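Stop ironing your tea towels

I gave up ironing in November, and I'd like to make the case for you doing the same. Shirts I'll allow, if you work somewhere fussy. But tea towels? Pillowcases? My gran ironed dusters, bless her, and I kept it up for years out of pure guilt.

What finally did it was moving to Etton and finding a flat with one cupboard (one!) and nowhere for the board to live except behind the bathroom door, where it fell on me twice. So off it went to the charity shop, along with an iron that had cost me 70 quid and dribbled brown water on everything I loved. 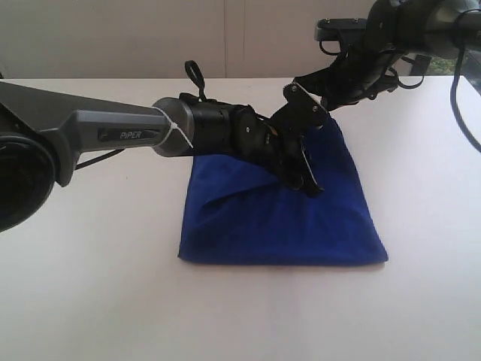

Folding does most of the work anyway. Give things a good shake, smooth them with your hands while they're still a bit warm from the airer by the radiator, and put them away flat. My 14 tea towels look perfectly decent, and they spend their lives mopping up gravy!

I know some people find ironing soothing, with the radio on and the steam going. Fine, lovely, carry on. I just think we should stop treating a creased pillowcase as a sign that somebody's life has gone wrong. Mine's been creased for months and I sleep like a log.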